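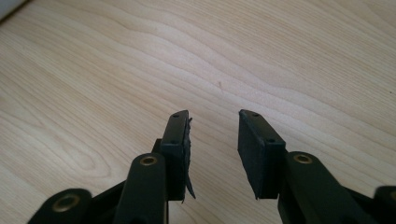
Givico Hardwax Oil is a clear finish for interior timber, sold in matt and satin. It suits tabletops, benchtops, shelving and stair treads, and it can be used on most softwoods and hardwoods once any old coating has been sanded off. Pale timbers are where people tend to worry about colour change. On a blond tabletop with tan streaks and long oval knots, the oil will deepen the streaks a little more than the wood between them, so test it on the underside first. If you want the timber to stay as close as possible to its bare colour, choose the Natural version, which carries a small amount of white pigment.

Sizes and codes
Matt, 500 mL: code 117
Matt, 2.5 L: code 190
Satin, 500 mL: code 212
Natural, 2.5 L: code 591 (special order, allow two weeks)

Preparation
Sand to 150 grit, working with the grain. Going finer closes up the surface and the oil will not soak in properly. Vacuum, then wipe down with a cloth dampened with mineral turps and let it dry. Small dark specks in the surface should be dealt with at this stage. Some will sand out. Others are part of the timber and will stay visible under any clear finish.

Application
Stir the tin well and keep stirring as you go. Do not shake it. Brush or roll on a thin coat, leave it for ten minutes, then wipe off everything still sitting on the surface with a lint-free cloth. Two coats are enough for shelving. Use three on a kitchen table. Leave at least eight hours between coats, or overnight in cold weather. Light use is fine after two days. Keep hot dishes, rugs and wet cloths off it for two weeks.

Rags used with this product can catch fire on their own if left in a heap. Lay them flat outside to dry, or soak them in a bucket of water before they go in the bin.

Care
Wipe up spills when they happen. Wash with warm water and a drop of mild detergent, and avoid spray cleaners containing ammonia or bleach. Dull patches can be recoated without stripping the whole piece. Rub the patch with a grey pad, clean it, apply a very thin coat and buff it off.

Not suitable for
Outdoor furniture, shower rooms, laminate, or timber finished with polyurethane that has not been fully removed.

Customer comments
"Did a dining table and both benches out of one big tin with a fair bit left over. The smell hung around for three days, so open the windows." Tanveer Abbasi

"Satin is shinier than I expected after the third coat. Went back over it with a white pad and it settled down." Xóchitl Arriaga

Delivery and pick-up
Tins go by road only and cannot be sent to a post office box. Pick-up is from the Plultow store, at the side counter. Brushes, pads and lint-free cloths are listed under Accessories.

Page updated Jan 6, 2021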